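Section 5. Setting Up the Sorting Table

This section covers laying out the table, the bins and the center tray before small parts are sorted or gathered into sets. It applies to the Latura two-section table with the standard Voduvitz bin set. If you have the single-section table, skip steps 2 and 3.

Before you start

You will need:
Both table sections, legs already fitted (see Section 4)
Four yellow bins
One stainless-steel tray
White liner sheets, pack of 20
A dry lint-free cloth
A wrist strap, if circuit boards will be on the table

CAUTION: Connect the wrist strap to a grounding point before you handle bare circuit boards. The table surface alone does not protect boards from static.

5.1 Preparing the table

1. Clear both sections and wipe them with the dry cloth. Do not use spray cleaner once parts are in the room.
2. Push the two sections together until the edges touch along the whole length of the seam.
3. Run a fingertip across the seam in several places. If you feel a step, adjust the leveling feet on the lower section and check again.
4. Lock the casters.

Note: A faint line will remain visible where the sections meet. It does not need to be taped over. Tape lifts at the ends and small screws stick to it.

5.2 Placing the bins and the tray

5. Set the tray in the center of the table, rim up.
6. Place two bins to the left of the tray, one behind the other.
7. Place the other two bins to the right in the same way.
8. Leave enough space around the tray to lift it out with both hands without touching a bin.
9. Lay one white liner sheet in the tray and smooth it into the corners. The sheet should lie flat inside the rim. Trim it if it curls up the side.

Keep to one kind of part per bin. Small wired components go in one, round boards in another, and so on. Mixed bins are the usual cause of short sets, and they take longer to check at the end of a shift. 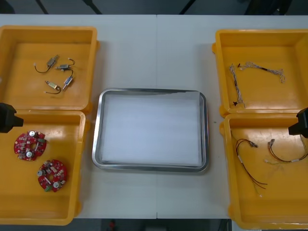 Load each bin lightly. Parts should lie in a single layer with some of the floor still showing, so that each one can be picked up without dragging its neighbor along. If you have more parts than will fit this way, keep the rest in the storage carton and refill as you go.

5.3 Loading wired parts

10. Remove any twist ties or bags before the parts go in the bin.
11. Hold each part by its body and lower it in. Do not drop it or swing it by the lead.
12. Separate any leads that have crossed. Let them curve the way they want to. Do not straighten them by pulling.
13. Check that no lead or connector hangs over the rim.

CAUTION: Thin leads break where they enter the body of the part, and the damage may not show. Set aside any part that has been lifted by its wire and test it before use.

5.4 Loading circuit boards

14. Put on the wrist strap.
15. Hold each board by its outer edge. Keep your fingers off the components.
16. Lay the boards in the bin with the component side up. Do not stack them.
17. Return spare boards to their antistatic bags.

5.5 Using the tray

Use the tray for one set at a time. Move the finished set out before starting another. Change the liner when it is torn or marked, or after 29 sets, whichever comes first. Liners cannot be washed.

If parts slide when the tray is lifted, check that the liner is flat and that only one sheet is in place. Two sheets will slip against each other.

Replacement bins and liners can be ordered from the Clerkuvcombe parts desk. Trays from the older Dai set have a narrower rim and need the small liner, listed in Appendix 2.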